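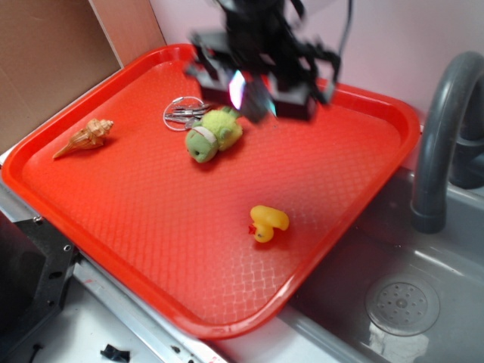
Section 3. Setting Up the Tray and Sink Sorting Game

You have the play kitchen standing, the counter is level and the faucet is in its socket. Now the fun begins! This section covers the serving tray, the small items that go on it, and the first few rounds of the Killitier sorting game, which is still our favorite thing to do with this set after all the testing we've put it through.

Allow 16 minutes the first time. After that you'll be ready to play almost as soon as the tray comes out of the cupboard.

3.1 What you need

The counter unit with its gray basin and faucet, fully assembled (Section 2)
One serving tray with a raised rim. Ours is the big red-orange one
A handful of small items from around the house
A soft, dry cloth

The items are up to you, and picking them out is half the enjoyment. Our regular four are a spiral seashell, a plush frog, a ring of old keys and a yellow rubber duck. We love this mix because everything in it feels so different in the hand: the ridges on the shell, the soft frog, the cold little jingle of the keys, the squashy duck. Go ahead and swap in your own treasures, as long as each one is clearly different from the others.

CAUTION: Small parts. Do not use anything that fits entirely inside a small-parts tester with children under three. Keys should be old ones you no longer need, with no sharp burrs, and an adult should stay at the counter while they are in play.

CAUTION: Check shells for chips before every game. Run a fingertip along the opening and the pointed end. A chipped shell goes on a high shelf.

3.2 Placing the tray

1. Wipe the countertop and the underside of the tray. Grit between the two will scratch the counter, and it makes a horrible noise too.

2. Set the tray on the counter at an angle, with the corners pointing away from the player and toward the player. Straight works, but an angled tray gives small arms an easier reach to the far corner.

3. Let one edge hang over the rim of the basin if you are short on space. Most of the tray must stay on the solid counter.

4. Press down gently on the overhanging edge with two fingers. If the tray tips, slide it back toward the counter and press again.

5. Turn the faucet so the spout points into the basin and is clear of the tray.

NOTE: The Clorneo counter mat, if you bought it with your set, goes under the tray with the smooth side up. It stops the tray from wandering during excited play. (And play does get excited!)

3.3 Checking the tray floor

The crosshatch pattern on the floor of the tray is there for grip, and it's wonderful at keeping a rubber duck from skating off across the counter. It is also wonderful at holding on to crumbs.

6. Tilt your head until light skims across the pattern. Specks that are invisible from straight above show up right away.
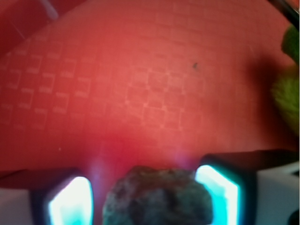
7. Lift out any dark specks with a corner of the cloth. Work along the grid lines first, then across them.

8. For anything stuck in the pattern, use a soft, dry toothbrush. Never scrape with a knife or a key.

9. Look under soft toys before you call it done. Plush sheds a little fuzz, and the fuzz loves to settle in the grid.

3.4 Laying out the items

10. Spread the items so there's open tray between most of them. Give the duck a spot to itself toward the front.

11. Put one pair close together on purpose. We like to tuck the keys partly under the frog, so there's something to discover when the frog is lifted.

12. Lay items on their sides if they won't stand. Nothing in the game depends on standing up.

13. Keep the heaviest items over the counter and off the overhanging edge.

3.5 Your first round

14. Call out one item. The player picks it up and places it in the basin.

15. Carry on until the tray is clear, then play the whole thing backward, from basin to tray.

16. For a livelier game, give the player 60 seconds to finish. Use the Tuncer sand timer or any kitchen timer you have.

Once that feels easy, try calling out a texture in place of a name. "Something soft" is simple. "Something with ridges" starts a terrific argument between the shell and the keys, and we've never wanted to settle it. You can build up to 8 items, after which a tray this size gets crowded and things start nudging each other over the rim.

NOTE: Do not load the tray with more than 700 grams in total when one edge is hanging over the basin.

3.6 Putting away

Shake the tray over a trash can, wipe it with a damp cloth and dry it before storing. Plush items go in a separate bag. Everything else can live in the Wurkidier drawer under the basin, keys at the bottom.

Go on to Section 4 for the two-player version.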